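Keeping an old phone going another year

My phone is a Vurkley, bought in April of a year I would prefer not to work out, and it has now outlived two kettles and a car. The shops would like me to replace it. I would like the shops to mind their own business. In the meantime, these are the things I do to keep it out of the drawer.

Clean the charging port. If the cable has to be held at an angle while you whisper to it, the cable is probably innocent. Switch the phone off and work the fluff out with a wooden cocktail stick, gently, with a torch in your other hand. Don't use a pin. I got enough lint out of mine to knit a small hat.

Clear out the photos. I had 3,271 of them, a good many showing the inside of my own pocket. Start with videos, which take up the most room, and copy anything you love on to a computer before you begin deleting in a temper.

Don't charge it under a pillow or in the bedclothes. Phones warm up when they charge and soft things keep the heat in. A bare shelf or a bedside table will do nicely. 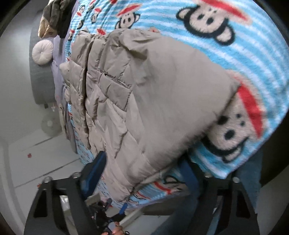
Heat does batteries no good at the best of times, so the car dashboard in summer is out as well. If yours gets hot, unplug it, take the case off and let it cool by itself. The fridge is a terrible idea, however clever it seems in July.

Turn the brightness down. Mine sits at 48 per cent indoors, a figure arrived at by squinting.

Wipe the screen with a glasses cloth, barely damp. Kitchen spray is for kitchens.

Restart it now and then. Manon Zacharias, who sits opposite me, went so long without doing this that hers took a full cup of tea to come back on. It was much better behaved afterwards.

If the battery swells, lifts the screen or makes the back bulge, stop using the phone, don't charge it and don't poke it. Take it to a repair shop. A new battery for mine came to £26 fitted, and I had been quoted rather more than that for a case.

Shafiq Akanda
September 14, 2025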